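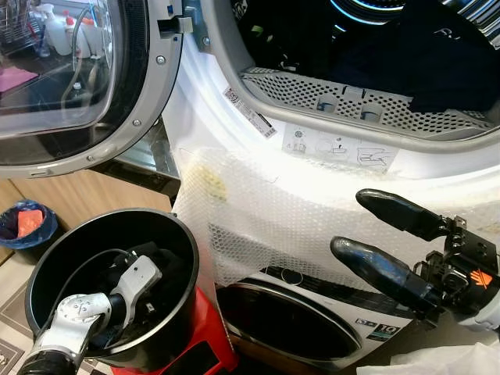 Keeping Flamholm on Its Feet

April 18, 2019
By Ida Haberkorn

Walid Sfeir starts every morning with a flashlight and a cotton rag. Before the laundry robot at Trerham is allowed to touch so much as a sock, he goes over both grippers finger by finger, feeling for anything that has changed since the day before.

"The rubber tells you everything," he says, and he is already bending a fingertip back to show me. "Look at this edge, see how it's going shiny? Once it's shiny it slides. It'll slide on a door, it'll slide on a shirt, and then you've got people upstairs asking what's wrong with the software, and it was a fingertip!"

The robot is called Flamholm, and Sfeir has looked after it since it arrived in pieces. It has two arms, it works at a stacked washer and dryer, and it spends its days learning to load, unload and carry. I had come expecting to talk about artificial intelligence. We talked for most of an hour about screws.

He isn't sorry about that. The gripper housings are open, with the brackets and screw heads out where you can get at them, and he loves them for it. An earlier pair had smooth plastic covers that took him half a morning to get off. "Beautiful things, and I hated them. On these I can put a driver straight on any screw I like. I can see if one's backing out from across the room, nearly."

Every screw that he has tightened gets a thin stripe of paint marker across the head and onto the metal beside it. If the stripe no longer lines up, the screw has turned. He learned it from Ingeborg Dreßler, who ran the machine shop where he had his first job, and who apparently used nail polish.

The fingers come off after 1000 grasps, worn or not. Sfeir used to wait until they looked bad, but the wear was never even. The lower finger on the right hand always went first, and by the time he noticed, the robot had been compensating for days. Now both fingers are swapped as a pair, the old ones go in a tin with the date on a bit of tape, and the gripper gets opened and closed by hand to make sure that nothing drags.

Then comes zeroing, the part he clearly enjoys most. The fingers are closed on nothing, the closed position is stored, and he feeds in a strip of paper. If he can pull the paper out, he starts over. "It's like setting the points on an old car," he says. "My uncle did that with a piece of cigarette pack. There are very expensive gauges for this and I own one, and I still use the paper."

What about the cables? He laughs, because the cables are what wake him up at night. One of them runs over the rim of the wrist joint, and every time the arm reaches down into something deep, a bucket or a drum, the wrist tilts and the cable takes the bend. Early on it was tied too tight. The arm would get to the bottom of a reach and the gripper would drop off the network for a second, then come back as if nothing had happened.

"We chased that for six days," he says. "Victor was convinced it was the driver. I was convinced it was the connector. So finally I just sat on the floor and watched it reach, over and over, and there it was, the cable going straight like a fishing line!"

Victor Khaemba, who writes the motion code, confirms this from the next desk without turning around. "It looked exactly like a driver problem," he says.

The fix was more slack and a softer tie, placed farther back on the arm. Sfeir now runs the wrist through its full travel with the motors off after any work on that side, one hand on the joint and the other on the cable.

Laundry has its own enemy, of course, and it is lint. It gets in around the joints and packs itself behind the fingers, where it turns into a kind of felt. He takes it out with a soft brush and a vacuum, and never with compressed air, which just drives it deeper. The dryer's filter gets cleaned on the same round. "If I'm down there with the vacuum anyway, why wouldn't I? The dryer is part of the cell. The hinges, the latch, the door, all of it. If the door gets stiff, the robot has a bad day."

Before I leave he lets me do the paper test. I close the gripper, tug, and the strip comes sliding out. He is delighted. "Good, now you zero it again," he says, and hands me the stool.

3 comments

Timo Gerlach
The paint stripe trick is great. We do it on our packing line with two colors, one for each shift, so you can tell who touched it last.

mbauer_workshop
Does he put threadlocker on the bracket screws as well, or only the stripe? Mine walk out within a week on anything that vibrates.

Victor Khaemba
For the record, there was also a driver problem.

Contact the editor | © 2019 Mühlbauer | Back to top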